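Week 6 handout: Carrying and weighing

Course: Materials Handling for Small Retail, Isstead campus

Reading for this week is the Vollau chapter on packaging, which is short, and the Liu chapter on scales, which is long and has a better index. Bring both. Last year half the group brought neither and we spent the hour on anecdotes.

We start with the plastic carry bag, a thing everyone has used and few have thought about for longer than the walk to the car. It has no shape of its own. Whatever shape it has comes from the load and from the handles, which gather to a narrow point and put the full weight on whatever is holding them. Note how the creases run, and what they do to the printing. Somebody was paid to design that red lettering for a flat surface.

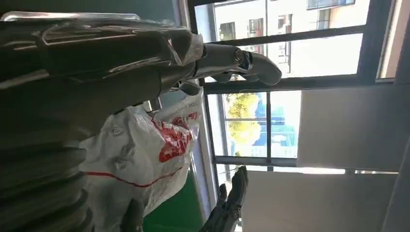

Cliltero asked at this point whether any of it matters if the shop has gone over to paper. It does. Paper handles tear at the glue, plastic handles stretch first, and the customer blames you for both. The arithmetic of the load is the same in either case, and the arithmetic is what gets marked.

For the exercise, take a bag with a gross weight of 1,599 grams. The produce inside came in a tub, and the tub has a tare of 355 grams. Ignore the bag for now (we'll stop ignoring it in the second half, when it costs you marks). Net weight is gross less tare, so 1,244 grams. If you got 1,954, you added. Have a cup of tea and try again.

Now the scale itself. A counter scale is a platform, a load cell you never see and a panel you look at too much. The ribs pressed into a steel platform stiffen it, and they also collect onion skin. Wipe along the ribs. People wipe across them, year after year, and then wonder about the smell.

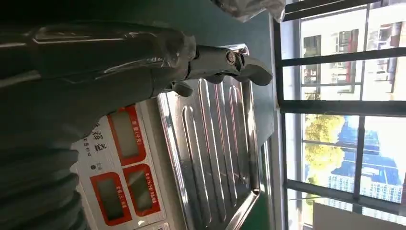
WEIGHING: TERMS AND PROCEDURE

Gross: everything on the platform, including your thumb.

Tare: the container. Set it before the goods go in. Setting it afterwards gives you a net weight of zero and a very happy customer.

Zero: check with a clear platform before each session. A scale beside a window can drift as the sun comes round -- see Liu, page 71, where the colour chart is wrong but the text is fine.

Display: on a price-computing scale, expect separate windows for weight, unit price and total. Read them in that order. Most disputes at the counter start with someone reading unit price as total.

Off-centre loading: put the goods in the middle. A tall bag slumps, so let it finish slumping before you read anything.

For next week, repeat the exercise with the bag included, weighed empty and folded. Show your working in grams.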